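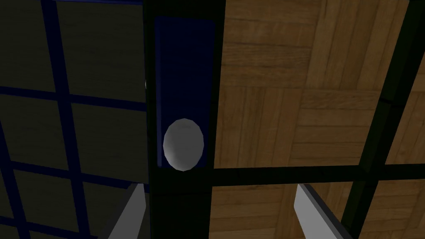
Simulated view from the Clastura kitchen task, with the open gripper below the white knob.

The Fairclough Robot Kitchen is a student project at Arley, and I'm writing this entry as one of its members, so expect me to be a bit fond of it! We work completely in simulation. The task we call Clastura is a cabinet with a knob, a two-finger gripper, and a whole lot of failed tries.

History

The project began one November as a side activity of the robotics club, with 9 students sharing one computer. By May 17, 2023, there were 13 of us and we had our own table (well, most of one).

How it works

A student steers the simulated arm through the task and saves the run. Once we have 500 saved runs, we train a policy on them and let it loose. Ours were all recorded from the gripper's point of view, so you mostly see two pale gray fingers and whatever they're headed for. Knobs are harder than you'd think – come in a little off to one side and the fingers bump the frame instead.

Dolness Cup

Each year we enter the Dolness Cup, a small contest between school clubs where every policy gets 777 attempts on the same cabinet. We have never won it. Our best year we came second, and I still have the printout on my wall.

See also: Dolness Cup rules; Arley robotics club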